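Two arms, one cupboard: the Alloteo demo at the Pukbridge open day

I've been to a few robot open days now and most of them are a bloke waving a tablet in front of a barrier, so I wasn't expecting much from Pukbridge. Free parking, sausage in bread at the door, and then Alloteo had their two-armed unit out on the floor working at an ordinary table. I parked myself there and missed half the other stands.

The job they'd given it was a little timber cupboard with sliding doors, the ribbed see-through sort my nan had in her lounge room (hers had the good glasses in it and we weren't allowed near it). The door panel gets two small white handles, stuck well out where a gripper can find it.

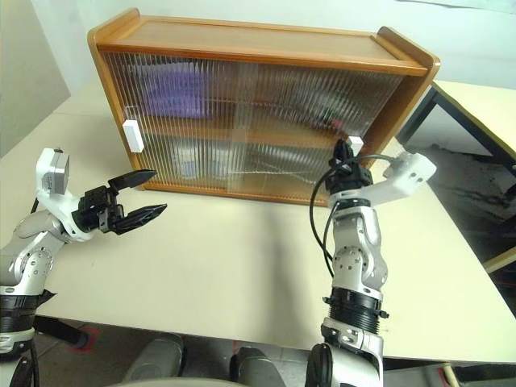

Hamisi Obura was running the session for Alloteo and he was great value, very happy to be pestered. He told us sliding doors are a pain because the arm has to keep its push dead straight, and if it leans in even a bit the door binds in its track. I've got a wardrobe like that at home so I felt for it! He also said the ribbed front makes life harder for the cameras, as anything behind it goes to streaks. Fair enough, I had my nose a metre away and couldn't have told you what the purple thing was.

What I liked: the pointy black fingers. I'd gone in thinking they'd be too skinny for anything useful and I've changed my mind, they get in at a little handle far better than the chunky rubber pads on the Kaewkla arm I saw in December. I also liked that there was other stuff to handle besides the cupboard, and that Hamisi let people ask for things out of order. 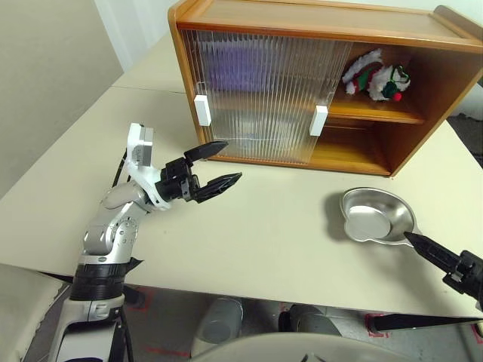
Cupboard open at the right, Christmassy plush on the top shelf, and the right gripper in close to the steel bowl.

What I didn't like so much: it's slow. Really slow. I went and got a coffee, came back, and was still in time for the next bit. The cables looped along the arms bother me too, I'd be forever snagging them on a drawer knob. And the talk was pitched at people who already know the gear, so the family next to me drifted off pretty quickly, which was a shame as the kids were keen as.

Price wasn't on the sign. Hamisi said hire starts at 900 a day with an operator, or 800 if you're a school, and you need 2 days minimum. Too rich for our club, but Fetville library might go halves with us.

Four stars from me. Get there early, there were only 20 chairs.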